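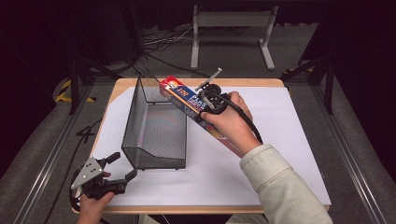

Ivix Naltasville园区 行政物资组 茶水间与厨房用品

行政物资组本周二完成长盒类厨房耗材存放方式的调整。园区8个茶水间的保鲜膜、铝箔、烘焙纸和食品袋从水槽下方的抽屉移出,改放在敞口金属网筐内,网筐统一置于吊柜下层。新的存放办法自8月起执行,原抽屉改放抹布、备用海绵和洗碗机清洁块。

调整范围包括主楼的茶水间、Mutiso楼的培训厨房以及7号楼底层的配餐间。Flukton仓库仍按整箱码放,不使用网筐,拆箱后的单盒由仓库送到各楼,再由各楼负责人上架。

试放工作在主楼整理间进行。木边工作台上铺白纸,黑色网筐放在纸上,从盒子的朝向、进出筐的角度、前沿高度几个方面逐项确认。物资组的基普罗诺·马萨韦(Kiprono Massawe)负责筐型选择和摆放规则,杰普图·马桑贾(Jeptoo Masanja)负责标签、台账和各楼的上架时间。

长盒此前存放在抽屉里,主要问题有几项。抽屉的净高比盒子的端面略大,盒子平放时可以推入,但只要下面垫了别的东西,盒盖就会顶到上方的横梁,抽屉拉到一半卡住。用力拉开以后,盒盖前缘往往已经折坏,后续使用时盖不严,膜卷会从盒口滑出来。主楼三层的抽屉在上半年修过滑轨,维修单上写的原因是异物卡阻,取出来的是一条压扁的烘焙纸盒。

第二个问题是看不到余量。抽屉里的盒子上下叠放,最下面一盒经常是空的。使用人取走上面的整盒,空盒留在原处,补货时从上往下看,抽屉是满的,实际可用的只有其中一部分。台账上的库存与现场对不上,茶水间报缺时,仓库的记录显示刚刚补过。

第三个问题与水槽有关。水槽柜内湿度高,纸盒吸潮后变软,盒身上的切割条容易松脱。未拆封的盒子有外层薄膜,情况好一些;已拆封的盒子在水槽下放置一段时间后,盒底会出现波纹。食品接触类用品放在排水管附近,本来也不符合园区厨房用品的存放要求,这一条在去年的检查中已经提出,当时的处理是加了一层托盘,没有移走物品。

筐型的选择比较了封闭式塑料盒、竖插式文件架和敞口网筐。塑料盒清洁方便,但侧壁不透,放在吊柜下层时仍然需要取下来才能看到内容。竖插式文件架可以让盒子立起来,占用台面最少,缺点是重心高,抽出其中一盒时相邻的盒子会跟着歪倒,盒内的膜卷也容易从端面滑出。敞口网筐的侧壁带斜度,前沿比后壁低,盒子可以从前上方斜着送入,后端先落到筐底,再把前端放平,取出时顺序相反。吊柜层板之间的空间有限,这个斜向进出的动作需要的高度较小,最终选用网筐。

网筐为黑色细网,侧面可以隐约看到筐内物品的轮廓和颜色。物资组没有采用网眼更大的型号。大网眼的筐较轻,但保鲜膜盒上的切割条可能勾住网眼,取盒时会把整只筐带出来。细网的问题是容易积灰,尤其是筐底与侧壁相接的位置,清洁办法在后文说明。

筐的方向也有规定。较高的后壁朝柜内,较低的前沿朝外,长边与柜深方向一致。柜深不足的位置,也就是Mutiso楼培训厨房靠窗的一组吊柜,筐改为横放,前沿朝左。横放以后盒子的端面看不到,标签因此改贴在筐的长侧面。其他茶水间不得横放,避免各处做法不一。

上架时的统一要求如下。

保鲜膜盒的长边沿筐的长边放置,印有品名的宽面朝上或朝外。同一只筐内只放一类耗材,保鲜膜与铝箔不混放。盒型相近时很容易拿错,培训厨房出现过把烘焙纸当作铝箔用的情况,结果没有造成损坏,但那一批烤盘需要重新包一遍。

未拆封的盒子放在筐的后部和下层,已拆封的盒子放在最上面。一只筐内同类耗材只允许有一盒处于拆封状态。上一盒没有用完时,不拆下一盒。用完的盒子当场压平,投入纸类回收箱,卷芯一并取出。带金属切割条的盒子,先把切割条撕下,放进水槽旁的小金属罐,罐满后由各楼负责人带到整理间集中处理。塑料切割条可以随盒子一起压平,但不能进纸类回收,归入其他垃圾。

盒身外层的收缩膜在使用前不拆。 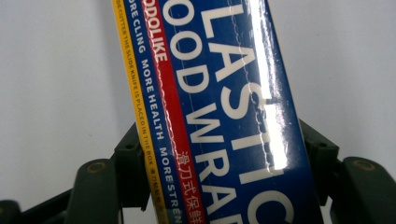 收缩膜的作用主要是防潮和防止盒盖在搬运中弹开。以往补货时为了省事,有的楼层一次把整批盒子的外膜全部撕掉,再放进抽屉。撕膜以后盒盖只靠一个纸舌固定,在推拉中反复受力,还没有开始使用就已经松了。新的办法要求外膜保留到开盒当天。开膜时从接缝处起撕,不用刀划,刀尖容易穿过纸面伤到膜卷的外层,前几圈保鲜膜会沿着划口一条一条地裂开。

外膜反光,这一点在选定标签位置时也考虑进去。吊柜下方装有条形灯,灯光从上往下照,光面会在盒子的宽面上形成一条亮带,站在柜前看,部分文字会被反光盖住。本次到货的保鲜膜盒以蓝色大面配红色条,字母为白色,品名“PLASTIC FOOD WRAP”沿盒子长边排列。在近处辨认没有困难,距离稍远或者角度不合适时,颜色比文字更容易识别。为此,筐上的标签除了写品名,还在左端留出一块色条,颜色与盒子的主色接近。供货批次更换、包装颜色变化时,由物资组统一换标签,各楼不要自行涂改。

标签采用哑光纸,夹在筐的前沿,夹子为扁平式,不突出筐沿。标签内容包括品名、适用范围和补货联系方式,不写数量。数量由台账记录,写在标签上很快就会失效,原抽屉上贴的数量标签有一部分已经字迹不清,也没有人更新。

马萨韦在试放记录中写道:“盒子从正上方直放,后端会碰到筐的后壁,需要再往前挪一次。倾斜送入时先对准后壁内侧,再放平,动作可以一次完成。柜内放置时,手背与上层板之间要留出空间,层板低于标准高度的柜子不适用。”

根据这条记录,主楼二层的吊柜调整了层板位置。该处层板原来的销孔偏低,筐放进去以后前沿上方只剩很窄的开口,盒子可以抽出,放回去却很困难,使用人往往把盒子横搭在筐沿上。层板上移一档后,开口恢复正常。上层原来放的大号保温壶不再放得下,移到咖啡机旁的矮柜。

每个茶水间的布置不完全相同,差异部分列在下面,供各楼负责人核对。

主楼各层:网筐放在吊柜下层左侧,自左向右依次为保鲜膜、铝箔、烘焙纸、食品袋。右侧位置留给滤纸和茶包盒。滤纸盒较短,不进网筐。

Mutiso楼培训厨房:用量较大,保鲜膜单独使用一组筐,筐横放,靠近备餐台。课程使用的大卷保鲜膜带滑刀,盒体超出网筐长度,继续放在备餐台下的开放层架,不属于本次调整范围。大卷的滑刀每次课后检查,刀座内有残膜时用木签挑出,不用金属工具。

7号楼配餐间:柜体为不锈钢,层板表面光滑,网筐在推拉时会移动。筐底加垫防滑垫,垫子的尺寸不超过筐底,超出部分会卷起来积水。配餐间每日冲洗地面,下层柜一律不放纸盒包装。

访客区茶水间:只放保鲜膜一类,其他耗材按需要到主楼领取。访客区的柜门带阻尼,关门时注意筐的前沿没有超出层板。

本次共使用网筐12只,已全部到位。备用筐存放在Flukton仓库,领取时需要在领用单上注明楼层和柜位。不要把备用筐挪作文件收纳,上一批文件筐已经按这种方式流失过一部分,后来在打印区和储物间分别找到,筐沿已变形,无法再放回柜内使用。

马桑贾介绍了台账的变化。原台账按茶水间记总数,补货人到现场后自行判断缺什么。新台账按筐记录,每只筐一行,记录筐内未拆封盒的情况和最近一次补货时间。巡查人打开柜门即可看到筐内的盒子,不需要取下整筐。未拆封的盒子只剩最后一盒时填写补货请求,请求在上午9点以前提交的,当天由仓库配送;9点以后提交的,转到下一个配送日。

她提醒各楼,台账中的“拆封”一栏只在外膜撕开后填写。“有的盒子外膜边上有一点翘起,或者接缝起皱,这些都按未拆封处理。盒盖能打开才算拆封。”

对于外膜破损但盒盖未开的盒子,处理办法是放到筐的最上层,优先使用。破损处不用胶带补。胶带会粘住纸面,开盒时连同印刷层一起撕下来,盒盖的折线也会受损。运输中压凹的盒子先检查端面,端面完整、卷芯能够转动的可以正常使用;端面塌陷、卷芯卡住的退回仓库,由仓库换盒,不在茶水间自行改装。

清洁安排按以下办法执行。网筐每月取下清洁一次,由各楼保洁班在例行柜内清洁时一并完成。先把盒子按原顺序移到台面的干净纸上,筐拿到水槽用温水和中性洗涤剂清洗,软毛刷沿网眼方向刷,重点清洁底边和前沿的卷边。不使用钢丝球,黑色表面刮伤以后容易起锈点。冲洗后倒扣沥水,擦干再放回。筐未干透时不放纸盒。盒子表面只用干布擦拭,已拆封的盒子不擦内侧。

移盒时台面要垫白纸,这是从整理间的做法沿用过来的。白纸上容易看清掉落的膜片、断开的切割齿和纸屑,收拾时把纸折起来一次带走。整理间原来直接在台面上拆箱,金属碎屑落在木边与台面的接缝里,用吸尘器也不容易吸干净。白纸按卷领取,使用后没有油污的可以进纸类回收。

整理间的工作台继续保留给物资组使用,供换筐、换标签和检查退回的盒子。台上不存放成品,工作结束后清空。其他部门借用整理间,提前在房间预约页登记,借用期间不要挪动台边架子上的标签夹和色条样张。

关于食品接触安全,本次调整没有改变耗材的适用范围。普通保鲜膜用于覆盖冷食和包裹蔬果,微波加热时是否可用,以盒身说明为准,盒身没有注明的按不可加热处理。覆盖热汤和油性食物时,改用带盖容器。铝箔不得进入微波炉。各茶水间微波炉上方已有提示,字号偏小,下一次标签更换时一并放大。

保鲜膜的日常使用也有几条补充。开盒后首次拉膜,先找到卷面的起始标记,把起始端全部揭开再往外拉。拉出时盒盖合上,一只手按住盒身中部,另一只手沿切割条方向斜向下切断。盒盖打开状态下拉膜,膜卷会整个被带出,落到台面以后一般作废。断口处的膜贴回盒沿,不要让它缩回盒内。膜缩回以后,可以用一小段胶带在卷面上轻轻粘起,不用指甲刮。

盒子两端带有卡舌的,首次开盒时把卡舌按入卷芯两端,卷芯就固定在盒内。各品牌卡舌位置不同,有的在端面中央,有的需要沿虚线压开。没有卡舌的盒子,放回网筐时盒口朝上,避免倾斜进筐时膜卷滑动。

试放期间也记录了几项尚未解决的问题。

其一是食品袋的盒子偏短。食品袋盒放进同型网筐后,前后会留出空隙,盒子随筐推拉前后滑动,撞到后壁有响声。临时办法是把两盒首尾相接放置,已拆封的一盒在前。物资组正在比较较短的筐型,但筐型增加后备用筐也要分类,暂不决定。

其二是吊柜高度。部分使用人反映,从吊柜下层取盒仍然偏高,身高较低的同事需要踮脚。主楼一层和访客区各有一段中柜,可以考虑把常用的保鲜膜移到中柜,铝箔和烘焙纸留在吊柜。这项改动涉及咖啡杯的位置,需要与前台的物品一起安排。在确定以前,踏步凳放在冰箱与墙之间的空位,使用后归位,不放在通道上。

其三是筐沿的毛边。到货的网筐中,有一只前沿焊点处有细小毛刺,已由马萨韦打磨并包了边条,放在主楼五层使用。各楼如发现类似情况,先停用该筐,不要自行用钳子剪。剪口比原来的毛刺更锋利。

其四与盒子包装上的数字有关。保鲜膜盒上印有大号“100”字样,有人在台账中把它当作货号填写。货号一栏应当填写仓库编号,仓库编号在外箱侧面的白色贴纸上,单盒上没有。已经填错的行由马桑贾统一更正,各楼不用重新提交。今后不能确定编号时,该栏留空,在备注里写品名和包装主色即可。

补货路线相应调整。配送车从Flukton仓库出发,先到7号楼配餐间,再到Mutiso楼,最后到主楼和访客区。配餐间上午使用频繁,配送必须在备餐开始以前完成,所以排在第一站。Mutiso楼有课时,配送物品放在培训厨房门外的接收架,课后再上架,不进入教室。主楼货梯检修期间,改走东侧客梯,单盒用周转箱装好,不用手抱。

周转箱内的码放方法与网筐一致,长盒同向,宽面朝上,端面对齐。箱内空隙用空的纸袋填充。不得把切割条一侧朝上裸露放置,外膜破损的盒子单独放在一端。到达茶水间后,先把筐内原有的未拆封盒移到上层,再把新到的放到下层。补货人完成后在台账上签时间,不必拍照上传。

抽屉清空工作已于同日完成。清出的物品中,未拆封的长盒全部重新上架;已拆封但纸盒受潮的,膜卷状态正常的改装到同型空盒内,先行使用;来源不明、品名无法辨认的作报废处理。抽屉里另外找到茶匙、开瓶器、冰箱磁贴和一套未使用的量勺,放在整理间门口的托盘里,月底以前可以认领,逾期归入公用物品。

抽屉内壁已擦拭,原来的托盘拆下后放回库房。抽屉面板上的旧标签没有全部清除,三层和五层的胶印需要用除胶剂处理,安排在下一次周末保洁。在旧标签清除以前,请以柜内筐上的标签为准。

物资组将在新的存放办法执行一个月后检查一次,检查内容包括筐的方向、混放情况、空盒残留和台账填写。检查不提前通知具体时段。结果发给各楼负责人,不做楼层排名。食品袋筐型和中柜位置两项,也在那次检查后确定。

各楼负责人需要的空白标签和扁平夹可以到主楼整理间领取,开放时间为工作日上午9点至中午12点。培训厨房的标签尺寸不同,由马桑贾直接送达。筐体变形、层板高度和防滑垫的问题联系马萨韦,台账、编号和配送问题联系马桑贾,来信请在标题中写明楼名和柜位。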